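Old Office Towers Get a Second Look in Pledden

10 April 2025

The Pledden repair shop has 300 retired desktop computers to get through before June, and it would like the public to stop bringing more.

The machines came from offices that had finally lost patience with them. Each tower is laid on its side, opened and stripped of whatever is still worth having: memory, drives, power supply. The best parts go into rebuilt computers for local schools. The rest is sorted for scrap, a fate the beige keyboards met some time ago.

"People apologize for the dust," said Domenica Mayrhofer, who runs the shop. "They should apologize for the stickers."

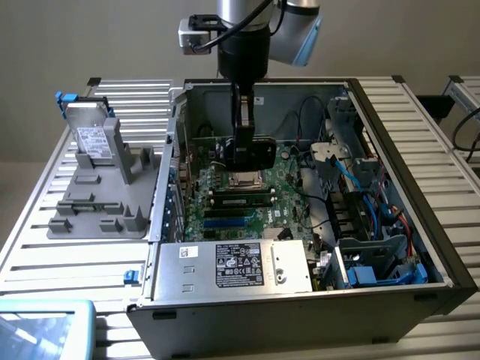 Drives are kept apart from everything else until they have been wiped, a rule Mayrhofer enforces with some energy – she has seen what people name their folders. Cosmin Grecu handles the paperwork, which so far weighs more than the memory.

The first rebuilt machines go out in June. Monitors are not included.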